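Chapter 5

Where Examples Come From

I put off writing this chapter for months, mostly because I used to think gathering examples was the dull bit. You did it quickly, in a hurry to get to the clever part, and if the results were poor you went back and fiddled with the clever part. I spent my first October at Illthorpe doing exactly that. I had 2,641 recordings of people picking things up and putting them down, I was very proud of them, and the system I trained on them could barely wipe a table.

It was Lucrezia Greco who made me sit and watch the recordings. All of them, or as many as I could stand. By the second afternoon I'd spotted the trouble. Nearly every cloth began flat, square to the table edge, in easy reach of the right hand. Of course it did – I'd laid them out myself, and I'm a tidy person! The system had learnt my tidiness and very little else.

So before we get to any sums, I'd like you to think about the person doing the showing. In this chapter they work with a pair of hand-held grippers, one for each hand, with printed markers on them so that we can work out later where each gripper was and which way it was pointing. You don't need a robot in the room for this. You need a floor, some furniture, a few ordinary objects and somebody patient. 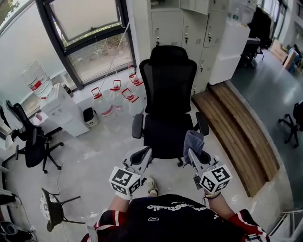 Patience matters more than skill, by the way. When Lino Messina joined us he was wonderfully quick, and we all assumed quick was good. But his recordings were full of little flicks and short cuts that he could get away with and a motor couldn't. We asked him to slow down, to let the fingers close properly before he lifted, and to carry on if he dropped something (the picking up again is worth having). He grumbled a bit. His next batch was the best we'd had.

The other thing is the room. I'm fond of rooms with stuff in them: chairs left at odd angles, bottles, bins, daylight from one side. If you clear everything away first, you're teaching the system about a cleared room, and it will be lost the moment it meets anybody's real one.

We'll take this in 3 parts. First, how to plan a session so the starting positions really do vary. Then how to label what you've got, with the Mistis notes as our worked case. Last comes throwing recordings away, a job I still hate – I binned 14 of my own while drafting this page.

5.1 Planning a session

Start with a pencil and a list of everything you'd normally do the same way twice.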